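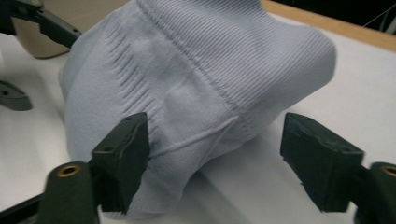

Figura 1. Calcetín de punto azul claro, arrugado, sobre mesa blanca.

Taller de cuidado de la ropa. Apuntes de la sesión de calcetines
Profesora: Imani Schumacher

Antes de doblar nada, me gustaría que dedicáramos un ratito a mirar el calcetín, que es una prenda a la que casi todos tratamos con bastante descuido (yo la primera, lo confieso, hasta que empecé a dar este curso en Eldale). En el de la figura 1 se distingue muy bien la zona acanalada, con sus canalillos finos y apretados, y el punto en que cambia el tejido y pasa a ser más liso. Fijaos también en la costura, esa línea delgada en relieve donde se unen dos partes del punto. En clase la buscaremos con la yema del dedo, que muchas veces la encuentra antes que el ojo.

Cómo lo estiramos
Se mete la mano hasta la puntera y se deshacen los pliegues desde dentro, sin tirar del elástico. Después se apoya en la mesa y se alisa con la palma, siempre hacia la puntera. Si hay bolitas de pelusa, es buen momento para quitarlas.

Cómo lo doblamos
Un calcetín encima del otro, talón con talón, y se pliegan en tres. Ya sé que en casa muchos hacéis la pelota de toda la vida, dándole la vuelta al puño; a mí me da pena, que el elástico se queda estirado semanas enteras en el cajón.

Para el lunes 6 de julio
Traed 2 pares de punto acanalado, limpios y sin doblar, y un cepillo suave si tenéis. Empezaremos por los puños dados de sí.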